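This site uses cookies to improve your experience. Accept / Manage settings

Sorting bench automation (Jellora workshop)

Sorting bench automation at Jellora is the use of robot arms for moving and arranging small parts at the company's packing workshop in Custitz. Set up by Zundix, an integrator. First arm started in July, two more followed. Last updated February 22, 2022.

Background
Before the arms, parts were placed by hand. Shifts of almost 90 minutes at one bench, then a swap. Complaints were mostly wrists and neck — also boredom. The workshop had 24 bench staff at the time.

Operation
Practice runs use plain colored blocks on a board, before real parts are allowed. An arm with a straight rod can push pieces but not lift them. Layouts are reset by hand between runs, usualy by whoever is on bench duty.

Effects on staff
No layoffs were announced. Some bench jobs became "tending" jobs: resetting, checking, logging faults. Training takes 60 hours, paid. Older staff kept their grade. New hires start one grade lower, which the works council has disputed, talks still open.

Pace is the other sore point. Tenders look after more than one arm and breaks now depend on when a run ends. A fixed break was brought back after a staff survey. Wrist complaints went down, eye strain went up acording to the same survey.

See also: Bautista method, bench rotation, tending (work)

107 shares

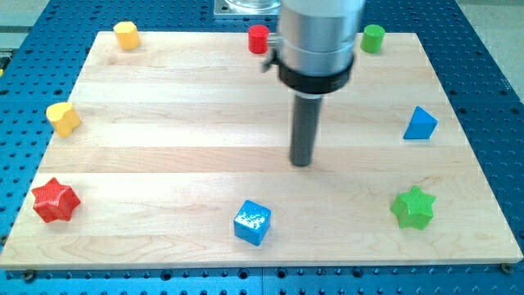

Robot arm with rod tip over a practice board with colored blocks.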